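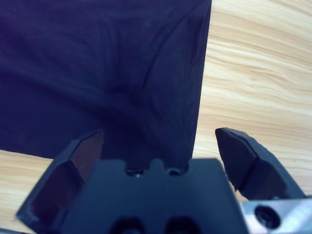

I went to the Cilleck open day in May mostly for the free lunch (it was good!) and came home with four pages of notes on safety rules, so go figure.

Cilleck teaches robot arms to handle cloth, and the part of the building they let us into is called Gastside. Before anybody gets near a bench you do the sign-in: badge, flat shoes, scarves and lanyards off, long hair tied back. I had to take off my bracelet, too. Damilola Chukwu, who led our group, read the house rules out loud and then made us repeat the one about reaching in. You don't put a hand between the fingers while the arm has power, even if it's standing still. You press stop, you say "stopped," and you wait for the operator to say it back. We practiced that until a guy behind me got the giggles.

The rulebook has 21 pages, and the cloth section was my favorite. Only one piece on the table at a time. No pins, no loose threads longer than a finger. The fingers get looked over at the start of every shift, and wear goes in the log even when it's just a scuff, with a note on which finger and which edge. I asked who decides when a finger gets swapped out, and Damilola said the shift lead, never the person running the trial. Makes sense to me!

They keep all of it in a system called Sinitis, and she pulled up entry 511, a near miss with a sleeve. No one got hurt, but they rewrote the dress rule the same week. I liked that she showed us that one and didn't skip to the shiny stuff.

Wear shoes you can stand in, and get there early, because the parking lot was full by 10.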